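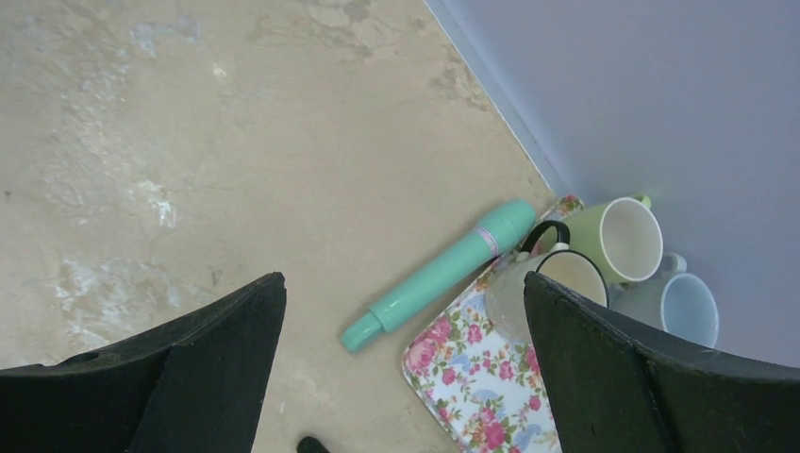
The Ferry to Lestatum

Eleven minutes till the boat. Pin-yu ran the last block with the suitcase banging her ankle, one wheel gone since the bus station. Rain. Her good shoes, of course.

Chin-lung Kan was at the ticket window, arguing.

"Two," he was saying. "Two to Lestatum. I called in October."

"October's a long time ago," said the clerk.

He turned, saw her. No hug. Just looked at the suitcase.

"You brought that thing?"

"It was Mom's."

"It smells like Mom's."

It did. Camphor, oranges. She set it down and it fell over, the way it always had, and he laughed before he could stop himself. First time she'd heard it since the funeral. Since before, maybe.

The clerk slid the tickets out. No return date, she saw. He hadn't asked for one.

"You said a weekend, Chin-lung."

"I said we'd see."

Horn. The gate man already had his hand on the chain. They grabbed a handle each and went, down the ramp, over the wet boards, her heel stuck, pulled it free, left the shoe. Left it! Teh gate man yelled something. Chin-lung was yelling too, wait, wait, one hand up like a kid in school.

On deck she stood on one foot and watched the pier at Brornine get small. The shoe was still there, upright, filling with rain.

"You want to go back for it?" he said.

She thought about the house, the keys in her coat pocket.

"Is there tea on this boat?" she siad.

He went to look.

© Pin-yu Cheung 2022 | Contact | Back to top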